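Ticket 225: Gray two-compartment bin, divider shedding
Site: Lindley workroom
Opened: 22 May 2024
Status: open, waiting on supplier

Reported problem: finish coming off the wall between the two compartments. Purkero sold us this bin as wipe-clean and scratch-resistant. I have doubts about both.

Checked so far. Washed it with dish soap and warm water, twice. The dark patch low on the divider did not lift. Purkero support says that is "surface residue" and wants us to try their cleaner, part 162. I don't see how residue peels. The front floor still looks dusty after a wipe, and I can't tell if that is dirt or the floor wearing down.

Their second theory is that the brush-like tool with the blue handle did the damage. Maybe. I'd like to see a brush do that to a wall. 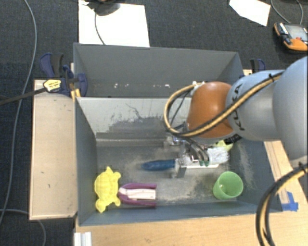

Parvaneh Zamani replied that a brush could do it easily if it gets dropped in bristles first with grit in them, and that the Melnyk bin had the same scuffs by November with no brush near it, so she wouldn't let Purkero off either way. She asked whether the white specks in the narrow back part wipe up or come back.

Wiped them this morning. Will look again Friday before I say anything. If they come back with the back part unused, I'm calling it flaking.

Part 162 ordered anyway, 46 dollars, under protest. Mokano quoted 112 for a replacement bin with a removable divider. Not approving that until Purkero answers one question in writing: what is the finish, and is it a coating or the same material all the way through? Asked twice, got a cleaning leaflet both times.

Next step: cleaner on the left half of the divider only, right half left alone, compare after a week.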